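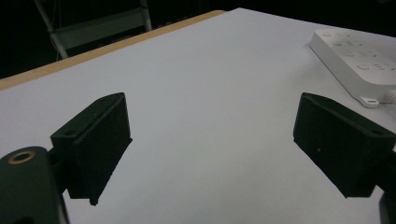 Who Checks the Watchers?

Every morning the staff of the Ritwood Media Monitor read the foreign pages of 8 newspapers and write down what they believe is wrong. Some days it is a map with an old border. Other days it is a headline that says more than the article under it.

The group works from two rooms above a bakery in Dument. It sends its complaints to editors by email, always with the source attached, and waits for an answer. Last year it sent 3,000 of them. Editors replied to 2,000, and 1,000 led to a correction in print or online.

These numbers are the group's own, and its critics do not accept them so easily. The Ghaffari Forum, which defends the rights of reporters in conflict areas, says that many of the corrections were very small, a wrong title or a missing date. It also says that the Monitor complains much more often about one side of a war than about the other.

The Monitor answers that it publishes every letter, and any reader can compare. I spent two evenings doing this. The letters are polite and mostly exact, but I found few about errors which helped the side the group prefers.

In September both organizations will sit on the same panel at the Ritero press festival. The subject is the use of unnamed sources, and tickets are free for students.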